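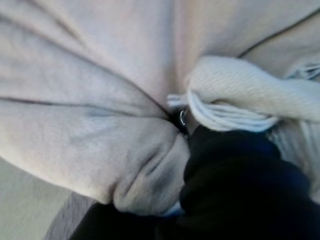 Brushed cotton bedding: pilling, shrinkage and is it worth the money?
Home and Laundry > Bedding and Linens
Page 1 of 1

fernhollow
Posted Saturday, August 2, 2025

I'm trying to get winter bedding sorted before the price goes up, which it does every September in the shops near us. We have had plain polycotton for years and I want to move to brushed cotton for the main bed and the spare.

My worry is pilling. My sister bought a set two winters ago and by the spring the bottom sheet was covered in little bobbles, worst where your feet go. She washed it at 60 with towels, so that may be her own fault. I don't want to spend the money and have the same thing happen.

The two I'm looking at are the Kalto double set and the Inetti one. Kalto is cheaper. Inetti says 170 gsm on the packet and Kalto doesn't say anything. Mattress is a deep one with a topper. We have a washing line but no tumble dryer.

Does anyone have either of these, and how have they lasted?

---

mrs_tansy
Re: Brushed cotton bedding

I have had the Inetti for three winters. It did bobble slightly in the first few months and then stopped. I wash at 40, inside out, and never with towels or anything with a zip. The pillowcases have gone thinner than the rest, but that happens with every set I've owned.

The fitted sheet is the weak point. It came up tight after the first wash and I have to fight the last corner on. If you have a topper I would buy the extra deep one or go up a size.

---

oldmangle
Re: Brushed cotton bedding

All brushed cotton pills. The surface has been roughed up with wire brushes to lift the fibres, so you are starting with a fabric that is already partly broken. The only question is how quickly. If you want something that lasts, buy plain percale and put another blanket on.

I did fifteen years in a commercial laundry and we would not take brushed cotton on contract. It holds water, takes longer to dry and looks tired long before the plain stuff does.

---

fernhollow
Re: Brushed cotton bedding

Thanks both. Percale is what I'm trying to get away from, I find it freezing to get into. We keep the heating at 17 and it goes off at nine.

mrs_tansy, did you measure the fitted sheet before and after by any chance? I would like to know how much they lose.

---

mrs_tansy
Re: Brushed cotton bedding

Sorry, no. Enough to notice. I'd say the depth went more than the length.

---

pegbag
Re: Brushed cotton bedding

I did measure mine, because I was going to send it back. It was a Kalto king size flat sheet and it lost 15 cm in length after three washes at 40, line dried. Width hardly changed. The label said to allow for shrinkage but did not say how much. The shop wouldn't refund because it had been washed, which is a daft rule when washing is the thing that shows the fault.

It has not pilled much, to be fair to it. It's on the spare bed so it doesn't get a lot of wear.

---

oldmangle
Re: Brushed cotton bedding

That's normal for a loosely woven cotton that hasn't been preshrunk. Length goes because the warp is under tension on the loom and relaxes when it gets wet. Wash it cool the first time and pull it to shape while it's damp. Two people, one at each end, corners together and a good tug. You get a fair bit back that way.

---

northlight2
Re: Brushed cotton bedding

I'd disagree with the advice to stick to percale. We've used brushed cotton from October to April for as long as we've been married and we get five or six winters from a set. The trick is having two sets and swapping them every week. People who have one set and put it straight back on the bed are giving it double the wear and then complaining about it.

I also don't think the laundry comparison is fair. A contract laundry washes hot, presses hard and does it constantly. A bed at home gets changed once a week.

---

oldmangle
Re: Brushed cotton bedding

Five or six winters is half a year's use each, split between two sets. So that is about eighteen months of actual time on the bed. I have percale sheets older than my car.

---

northlight2
Re: Brushed cotton bedding

I don't mind replacing them if I've been warm. Depends what you are buying them for.

---

quiltpin
Re: Brushed cotton bedding

Can I ask about drying, as I'm in a similar position with no tumble dryer. My brushed cotton duvet cover comes out of the machine in a tight ball with everything else inside it. The middle is still soaking when the outside is nearly dry. I end up doing a second spin every time. Is it the machine or the fabric?

---

pegbag
Re: Brushed cotton bedding

Bit of both. Do the buttons or poppers up before it goes in, that stops the pillowcases getting inside. And wash the duvet cover by itself if you can, or with only the sheet. I found the biggest difference was a slower spin. On fast it all wrings itself round and the creases are set in so hard that they never hang out.

---

mrs_tansy
Re: Brushed cotton bedding

Second the poppers. I also stop the machine halfway through and untangle it if I'm in the house. Ours lets you pause and open the door after the rinse.

For drying without a tumble dryer, I hang the duvet cover by the closed end with the opening at the bottom and put one peg on the underside only, so the wind gets in. On a decent day it's dry by the middle of the afternoon. In January it's over the bannister and takes two days.

---

oldmangle
Re: Brushed cotton bedding

A slower spin leaves more water in, and you'll wait longer for it to dry. I would go the other way. Smaller load, full spin, then take it out straight away and shake it. It's leaving it sitting in the drum that sets the creases.

---

pegbag
Re: Brushed cotton bedding

I've tried both on the same machine and slower was better for me. It was heavier to carry out to the line but it hung flat.

---

quiltpin
Re: Brushed cotton bedding

I'll try a small load on the full spin first and then the slower one the week after. Thank you. I don't have a line, only an airer in the back bedroom, so the weight matters a bit.

---

saltmarsh
Re: Brushed cotton bedding

Going back to the first question about makes. We stayed in a cottage that had Carvalho flannel sheets and I liked them enough to look them up. They were 425 for a full super king set, which I was not going to pay. I bought Stivano instead, and they're a heavier cloth than I expected, nearly like a thin blanket. Warm, but they grab your pyjamas when you turn over. My husband can't stand them and has gone back to his own single duvet with a plain cover.

No pilling after one winter. A lot of fluff in the filter though, especially the first four or five washes.

---

fernhollow
Re: Brushed cotton bedding

425 is well out of my range. Is the Stivano fitted sheet deep enough for a topper?

---

saltmarsh
Re: Brushed cotton bedding

Ours fits a normal mattress with a thin topper and there's some to tuck. It has elastic the whole way round, which the Inetti I looked at in the shop didn't. That was only at the corners. I think all round elastic is worth paying for.

---

mrs_tansy
Re: Brushed cotton bedding

Mine is elastic at the corners only, yes. That would explain some of the fighting.

---

northlight2
Re: Brushed cotton bedding

On fluff, leave out the fabric softener. It coats the fibres and they mat together. We use half a cup of white vinegar in the drawer and the sheets stay softer for longer.

---

oldmangle
Re: Brushed cotton bedding

Agree on leaving out the softener. I wouldn't put vinegar through a machine every week, it's hard on the rubber seals. Once a month at most. Plain water does no harm and a good shake before you hang it does most of the softening.

---

northlight2
Re: Brushed cotton bedding

We've had the same machine for eight years with vinegar every week and the seal is fine.

---

oldmangle
Re: Brushed cotton bedding

Then you have been lucky with your seal.

---

tuckedin
Re: Brushed cotton bedding

One more thing to check is colour. I bought a dark green set and it rubbed off on the mattress protector and showed every bit of fluff. The next was a sort of oatmeal and it still looks much as it did when I bought it. If there is a choice I would go pale.

Also keep the packet and the receipt together. Our second Stivano pillowcase had a seam go along the top within a month and they replaced it, but they wanted the batch number, 806 in our case, and it was only printed on the cardboard insert. I'd nearly thrown it out.

---

fernhollow
Re: Brushed cotton bedding

Good to know about the insert. I've been back to the shop this afternoon. They had the Stivano in cream with the extra deep fitted sheet and I've bought one set for our bed. The spare can keep the polycotton for now and have a Kalto flat sheet on top if anyone complains.

First wash will be at 30 on its own. I'll get someone on the other end to pull it, and I'm measuring it before it goes in.

---

pegbag
Re: Brushed cotton bedding

Measure both ways, and write it down somewhere you'll find it again. I put mine on the back of the receipt and then couldn't read it.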